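Robot Software Lab, handout 4: Action chunks and two-arm control
Rev. Sep 16, 2026

Read before lab. Bring the Usel client already installed, we lose too much time on it otherwise.

Task is hair dryers and drawstring pouches, two arms on one rail. Same cell in all three views:

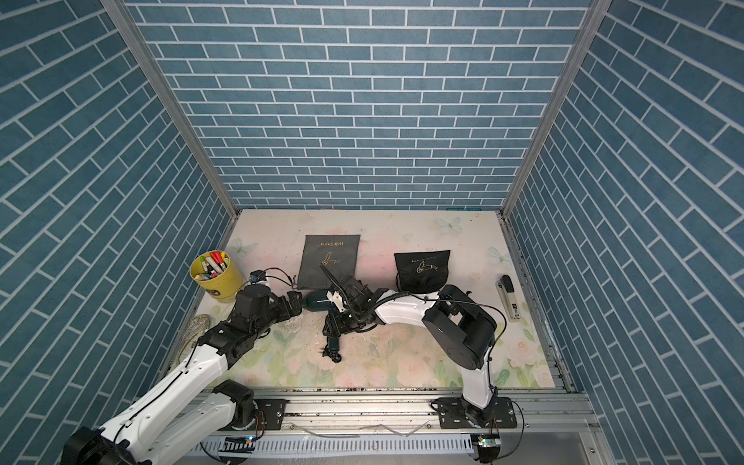
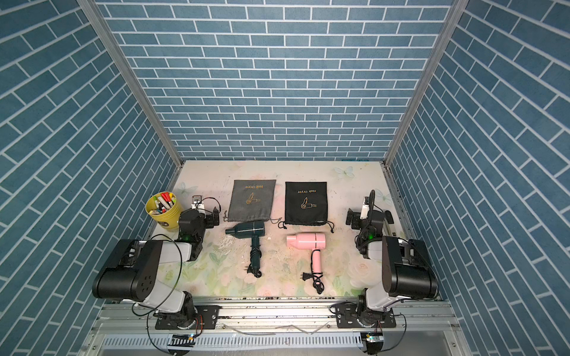
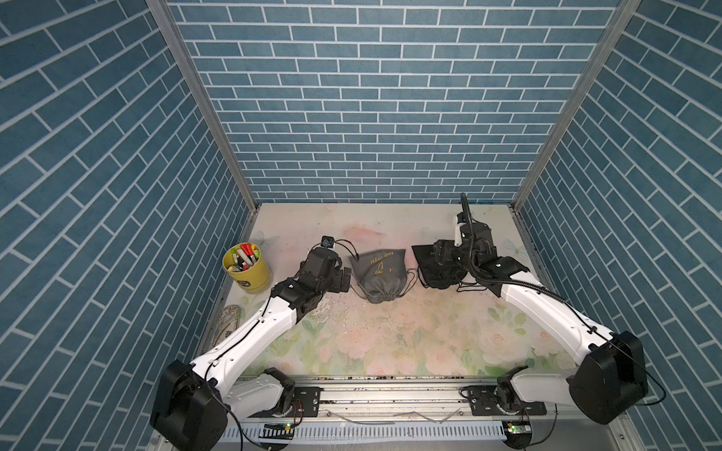 1. What the policy sees
Camera images + joint positions, both arms. No force signal. So contact has to be guessed from pixels and from joint error (commanded minus measured). Dark gripper on dark fabric, third view, is a hard case for the segmenter. Teal dryer against the pale mat, much easier.

2. Chunks
Policy outputs a chunk of 58 steps per arm, we execute the first 11, then re-query. Longer = smoother but stale. Shorter = jittery, arms hesitate at the handover. Blend the overlap, dont just cut.
Inference on the lab machine takes almost 400 ms. Start the next query BEFORE the current chunk runs out (see Laxdal scheduler, async mode).

3. Two arms, one clock
Both arms read from the same timestamp. If one queue drains first, hold BOTH. Common bug in the May submissions: left holds, right keeps going, fabric gets pulled.

4. Collision check
Mornudari planner checks arm/arm and arm/wall only. It knows nothing about pouches, cords or the pen cup. Put the cup in as a static cylinder yourself.

To hand in
- plot of joint error, both arms, one full episode
- your blend weights and why
- one failed episode, with the timestep where you think it whent wrong

Logs go in the Flornura folder, one zip per pair.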